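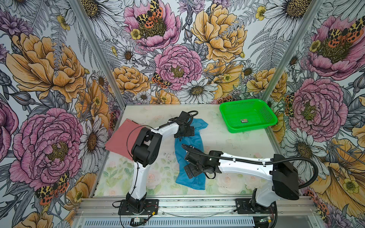 Last updated: Thursday, May 29, 2025

Kernadow Home Chores Group – minutes of the May meeting

Chair: Nattawut Wannasri. Apologies from Hutapea. April minutes approved.

1. Cloth folding
Lots of talk on this one! Two arms, a pink cloth, a blue cloth and a green basket, and the blue one still gets the room arguing. Furkero feel that picking a crumpled cloth up is nearly solved, but finding its corners is not. Pemov want 30 tries per cloth before anyone says "it can fold." Agreed.

2. Can machines do the laundry yet?
Short answer from the room: no, but bits of it, and the bits are exciting. Nattawut would happily hand over dish towels tomorrow. Fitted sheets got a big laugh and were left for another year.

3. Shop floor
Pemov asked if sorting rags counts as a chore. It does – added to the list.

4. Money
2000 left for the year. Five new cloths approved, mixed fabrics.

Actions
Furkero: write up the corner problem.
Pemov: draft the try sheet.
Nattawut: wipe down the work surface, book the room.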